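Unit 3: Bench Layout and Compartment Storage for Small Packets
Storage and Handling Practice, Mornden Technical Center
Notes prepared by Sulastri Khoo. Revised Wednesday, June 28, 2023

These notes cover the second half of the unit: floor marking, the table, and the divided tray. Shelf storage and bulk bins were dealt with in May and are not repeated. Bring the blank stock sheet to the practical.

1. Floor marking

A work area starts at the floor. Before a table is placed, the boundary between the work side and the walking side is marked with tape. The line is laid first and the furniture is set to the line. Moving tape to suit a table that was put down carelessly is a common fault in student layouts and loses marks.

Tape behaves differently on different floors. Sealed concrete and vinyl take it well. Low-pile carpet takes it less well, and the edges lift under foot traffic sooner than they would on a hard floor. Vacuum the strip before laying, press along the full length with a hand roller, and cut the ends square. On speckled carpet choose a tape color that stands apart from every fleck in the pile. Pale yellow is acceptable on grey or blue.
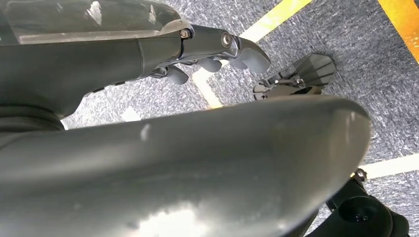
A line may run parallel to a wall or at an angle to it. The angle is decided by the route people take and not by the shape of the room. Where two lines meet, butt the ends together. Overlapped joints catch on cart wheels.

Replace a lifted section as a whole length. Patches over patches will not hold.

2. The table

Terms used in the assessment:

Record side – the part of the table given to the stock sheet or laptop.
Pick side – the part given to the tray.
Hand zone – the area a seated person can reach with the elbow near the body.

The record side and pick side should not overlap. For a right-handed person writing on paper the record side is normally on the right. With a laptop either arrangement is allowed, provided the tray can be reached without crossing an arm over the keyboard.

Cables are part of the layout and should appear on your drawing. Mark where each one leaves the device, where it crosses the tabletop and where it goes over the edge. A cable may cross the record side. It may not cross the pick side, and no cable may run under the tray. Slack is best taken up at the back of the table, but a loose curve on the record side is tolerated for short sessions.

3. The divided tray

A divided tray holds flat packets upright on their edges. It suits card-like packets that are stiff enough to stand. Soft pouches slump and should go in shallow bins (see the Teoh method, handout 2).

Cardboard trays are cheap, light and easily cut to a new size. They do not tolerate damp, and the dividers wear at the slots. Inspect the dividers when the tray is restocked. A divider that leans will let packets slide under one another.

Slot width: packet thickness plus enough clearance for a fingertip on one face. If the packet has to be pinched from above and pulled hard, the slot is too narrow. If it falls flat, the slot is too wide.

Labels: printed, dark lettering on a light ground, all facing the same way. The label must be readable from the seat without lifting the packet. Handwritten labels are permitted on temporary stock only.

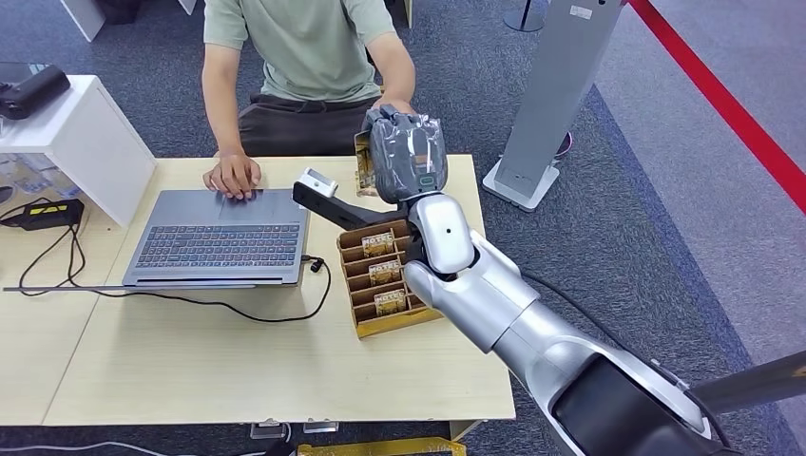 Slot order follows the stock sheet. Do not sort by color or packet size unless the sheet does. In the exercise the sheet lists 124 lines, and one tray has 24 slots, so the stock is worked in batches. Finish and sign off one batch before the next is brought to the table.

Packets taken out for checking go back to the slot they came from. A packet that cannot be matched to a line is stood outside the tray, on the side away from the record side, and entered under "unplaced" when the batch closes. Leave no unplaced packet in a spare slot.

4. Practical exercise

Work in pairs, one seated and one checking. Zulkifli Subramaniam supervises the afternoon group.

a) Draw the floor line, table and seat to scale.
b) Load one batch from the sheet.
c) Record each packet as it is placed.
d) Exchange seats and recheck the batch from the tray back to the sheet.

Hand in the drawing and both sheets, clipped together. Drawings in pencil are accepted – sheets must be in ink. Pairs using the Kovance sheet should note that its line numbers begin at 1,000.

Reading for next time: chapter 3, sections on restocking and divider repair.

Share 24
Comments 3

Related handouts
Shelf Storage: Depth, Height and Reach
Bulk Bins and Soft Pouches: The Teoh Method
Filling In the Stock Sheet
Site Visit Notes: Sollach Parts Room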